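Home | Studies | Join In | Our Partners | Contact

Last updated 2023-11-24

Call for participants: show a machine how you tidy up

Can a machine put away the bathroom things yet? Sometimes, on a good day, if you're patient with it! We at Flivach have spent a long while on small household chores (sorting, tidying, putting the tall things where they won't tip over) and we'd love your help with the next round, which begins in April at our Clusville workroom.

You'll stand at a table with a hand-held gripper and do the job the way you'd do it at home. No experience needed, and there's no wrong way to tidy. We're looking for 200 people of all ages over eighteen, left-handed folks very much included.

White baskets and a wooden tabletop, at two moments of the work:
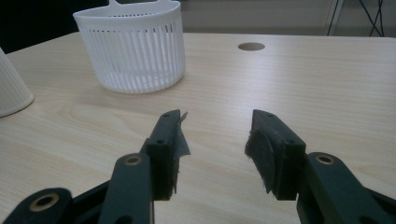
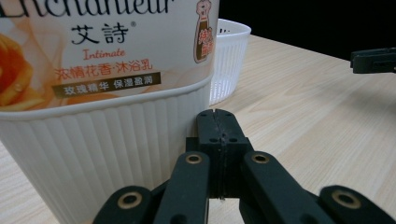

A session lasts four hours with a proper lunch in the middle, and you may come for up to eight of them. We pay for your time and your bus fare. Lucero Grajales will meet you at the door and stay with you while you get the feel of things, which for most people takes a few tries and a bit of laughing.

We should say that machines are still slow at all this. Folding is hard for them, slippery bottles are harder, and a crowded shelf can stop one cold. Watching how people manage it is the best teaching we know.

To sign up, write to Donnie Munro at the Clusville office with your name and the hours that suit you, or leave a message at extension 1794.

Recent items
Can a robot stock a shop shelf? Notes from Grident
Kitchen helpers wanted, evening sessions
Mercedes Echeverri on teaching machines to fold towels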